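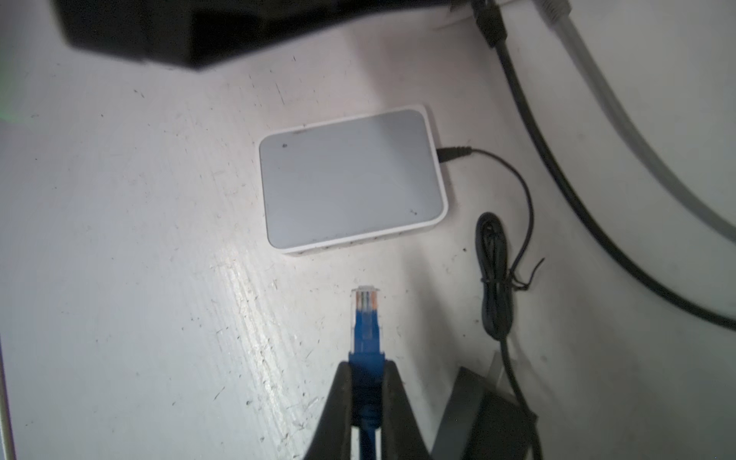
Farah Tambunan wrote back under the last post that she would throw out every episode in which the operator hesitates, and that she was surprised I had kept mine. She trains on data with the pauses cut, and her policies move faster than anything I have. Fair comment, and it deserves more than a one-line reply.

Posted October 2, 2018 by Ottar Strömberg
Filed under: Bench Notes, Robot Learning
5 min read

The task is plugging a network cable into a small switch. I have 318 episodes on disk. An episode starts with the cable already in the gripper and ends when the operator presses the stop key. The operator is me, except for 31 episodes driven by a colleague so that the set would not contain only one person's habits.

I went through all of them with the pauses in mind. By pause I mean any stretch where the commanded velocity stays under the threshold for more than half a second. There are 75 episodes with at least one. Nearly all of the pauses fall in the same part of the task, when the plug is lined up with the front edge of the switch and has a short way left to go. That is where I stop and look. From the wrist view, the clear plug and the blue boot are easy to find, and the opening it has to go into is not. I usually make one small correction in yaw and then move in.

If I cut those frames, the correction looks like it comes from nowhere. The model sees a plug slightly off line, then a plug on line, with one large action between them. I tried this on the first version of the set. The policy learned the approach well and then made a hard turn close to the switch, often the wrong way. With the pauses left in, it slows down and sometimes stops completely. A stopped policy is annoying, but it does not bend a latch.

Farah's point still holds for long pauses. If the arm stands still for four seconds, that is a lot of frames saying "do nothing," and the model will learn to do nothing. What I do now is keep the first second of any pause, drop the middle, and keep the last half second before motion starts again. The cut is stored as an index list next to the raw file, so the raw file is never changed. I lost an afternoon to a destructive trim script in the spring and will not write another one.

Some other settings, for those who asked:

The switch is not fixed to the panel. I move it between episodes, by hand, and turn it a little. Early on I had it taped down and the policy simply memorized the spot. The power lead stays plugged in and its coil goes wherever the switch drags it. The adapter moves less than I would like.

The panel is white and badly scratched. I considered replacing it and decided against it. A clean sheet would be scratched again in a few weeks, and then the old episodes would show one surface and the new ones another. The same goes for the shadows toward the corners. Lighting is whatever the room gives, plus one lamp I do not touch.

The cable is gripped below the boot. Grip height varies by a few millimeters because I load it by hand. I used to correct this with a printed jig from the Bindness kit, but the jig made every grip identical, and the policy then failed on any grip that wasn't. The jig is in a drawer.

Labels are success, failure, and contact without insertion. The third one was added late. It covers the case where the plug touches the face of the switch and slides. I had 11 of these marked as plain failures and have gone back and relabeled them. They are useful for the value estimate and I leave them out of the cloning set.

Storage format is still the Clillov one, with images at the control rate and joint states in a separate stream. The timestamps drift by a frame or so over a long episode – I correct this when loading, not when writing. I would not choose the format again, but converting everything would take longer than living with it.

On speed, I agree that mine is slow. I tried playing the demonstrations back at one and a half times the recorded rate, and the arm reached the switch sooner and missed more often. Contact does not scale the way free motion does. It might be reasonable to speed up the approach only and leave the last few centimeters alone. The boundary would have to come from the gripper pose, and the switch moves, so that needs a rough estimate of where the switch is. I have not written it yet.

The next batch goes in November, with a second switch of a different shape and a stiffer cable. Farah has offered to drive part of it. I have asked her to leave her pauses in, and she can trim her own copy afterward.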